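Grevotix, the student robotics club at Etodmont, is looking for new members for the fall project. You do not have to be an engineering major. First-year students are welcome.

## The project

The fall project is called Tinumetti. The team is teaching a simulated robot arm to handle kitchen items, starting with bowls. Everything runs in simulation this term, so you can do most of the work from your own laptop or from the lab machines in Hallgrímsson Hall, second floor.

We have a working counter setup and a way to drive the arm by hand. What we need now is people to operate it, write grasp code, and go through the recorded runs to mark which ones are usable.

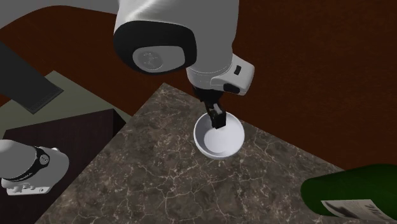

The bowl task in the simulator, arm view and close view.
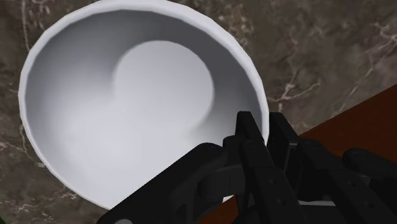
Bowls have taken longer than we planned. The rim is thin, and a small change in the approach angle makes a big difference. We want a full set of 390 runs by the end of October, then we start training on them.

## Open spots

**Operators.** You drive the arm through short tasks and save the runs. No coding needed. Training takes one evening. Expect some 30 runs in a session once you are used to the controls.

**Programmers.** You should be able to read and write basic Python. Experience with a physics simulator helps but is not required. You will work on grasp planning and on the scripts that reset the counter between runs.

**Scene builder.** One person to add new objects and surfaces. If you have used any 3D modeling program, please apply -- this is the spot we have had the most trouble filling.

## Time

Two evening meetings a week, two hours each. Operators can also book the lab machines outside of meetings. We do not meet during exam weeks. There is no pay and no course credit, but programmers may use the work for a senior project if their department agrees.

## How to apply

Send a short note to Tove Steinarsdóttir, club lead, through the student activities page. Include:

- your name and year
- which spot you want
- which evenings you are free
- for programmers, a link to something you have written (class assignments are fine)

No resume is needed. Operators will be added as notes come in. Programmers and the scene builder will be asked to come by the lab for a short talk and a turn at the controls.

Posted 2021-08-17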